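Findwood Brings Grevuncombe to Consoles

January 21, 2021

Independent publisher Findwood has confirmed that Grevuncombe, the village mystery first issued for home computers, will reach consoles in April. The edition includes all six original chapters and adds two new ones, set after the flood that closes the main story.

Players take the part of a land surveyor sent to settle a boundary dispute in a valley where the maps do not agree. Progress depends on conversation and careful note-taking, and there is no combat of any kind. A full playthrough of the original chapters runs to 16 hours, though the side cases can extend that considerably.

Development of the console edition was handled by Ibarra, the studio responsible for last year's port of Gononberg. The notebook has been rebuilt for use with a controller, and text size may now be adjusted at any time – a request that appeared often in player feedback on the first release.

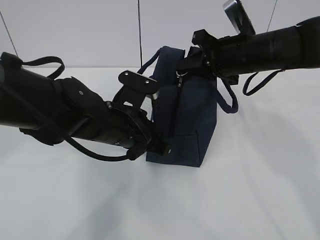

Saved games from the computer version will not carry over. Findwood states that the structure of the new chapters made a shared format impractical, but returning players may begin at chapter six once they have completed a short prologue.

The publisher has set the price at $22 for the digital edition. A boxed edition remains under discussion, and no decision on its contents has been announced. Owners of the computer version will receive the additional chapters as a free update on the same day.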